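## An afternoon at the Juvley open day

In November three of us from the Loltex assembly office took the early train to visit Juvley, who opened their demonstration hall for the first time this year. The invitation said "from 10 in the morning", but the coffee was ready at half past nine and most of the visitors also. I had expected a small group. At the registration desk they told me that 188 people had signed up, and by noon I believed it.

The first part was a talk by Gearóid Mulcahy, who leads the training work at Juvley. He spoke for 25 minutes without slides, which I liked very much. His subject was how a robot can learn small hand tasks from people, when the person does the task with the same kind of gripper that the robot will use later. The robot itself does not have to be present while the person is working. He told us that they have now collected more than 3000 recordings of short tasks in this way, most of them with small parts: screws, clips, caps, washers. He was also open about what goes badly. Very thin parts are still difficult, and shiny ones too.

After the talk we were divided into groups of 20 and went down to the work tables. The hall is kept quite dark and the light falls only on the table where someone is working, so it takes a minute until the eyes are used to it. Our group stood at the sorting table, where the task was with a parts organizer of the type that all of us have in the workshop, with small clear drawers.
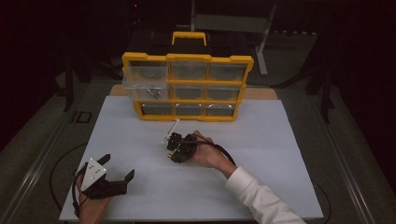
**Krisztina Pálfi**
*Process technician, Loltex assembly office*

The person at the table works with two hand-held devices, one in each hand, and both have a cable. In the organizer only the top-left drawer was pulled out, with a few small metal parts in it. It looks like a very easy task when you explain it: open a drawer, take a part, put it on the board, close the drawer. With your own fingers you do it without thinking. With two jaws you must decide from which side you come, and how much you open before you arrive.

I know this because visitors were allowed to try. My first attempt was not a success. I pushed the drawer when I wanted to pull it, and then I held a screw so strongly that it jumped away and we had to look for it under the table. The second time I went more slowly and I managed two screws. My colleague from purchasing was much better than me and we have heard about it several times since.

What interested me most was the discussion at the table afterwards. A man from Conneely asked if it is better to record only the good attempts. Gearóid said that they keep also the attempts with a correction, for example when a part slips and the person takes it again, as long as the task is finished in the end. Somebody else asked about gloves, and the answer was that they have not tried it enough to say.

In the afternoon there was a second demonstration with the Zultow arm, which placed caps on bottles. It was fast, but we stood far back and I could not see much of the detail. I would have liked more time at the small tables and less at the big one.

For our own work I do not see an immediate use, as our series are short and the parts change often. But the kitting of small hardware is a job which we all do and which no one asks for, so I have written to Juvley to ask if two of us can come back for a half day in a smaller group. If you would like to join, please tell me before the end of the month. The handout from the talk is in the shared folder, and there is one paper copy on the shelf beside the coffee machine.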